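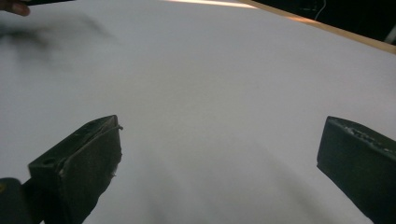
Gripper cam view over the white work surface, pads open. Note the wear.

Flimard hand-held gripper, pads and wrist camera — 3 out of 5

Quick one, between sessions. Bought the Flimard to collect demos for our pick and place policy, 2,724 episodes in so far. Mostly small parts, paper folding, some wiping.

Good stuff first. Light enough for long days. View is wide, both fingers always in shot, and the model seems to like that. Calibration takes about 12 minutes, then leave it alone. Export to Pronel worked first try.

Now the pads. Grip is great when new. Ours are scuffed along the top, bits peeling at the edges, a thread sticking out of the left one. Rated for 2,000 cycles, we got less then that before the flaking started. Spares are $180 a set — ouch. And worn pads look different on camera, so now I log pad age with every episode. Extra work.

Also watch your free hand. Wide lens picks up fingertips in the corner and blurry shadows across the table. I keep those episodes if the grasp is clean, toss them if the hand covers the object. Had the Sayce before, narrower view, fewer stray hands but lost the object alot.

Would buy again if Stiner stocked cheaper pads. Get a spare set up front.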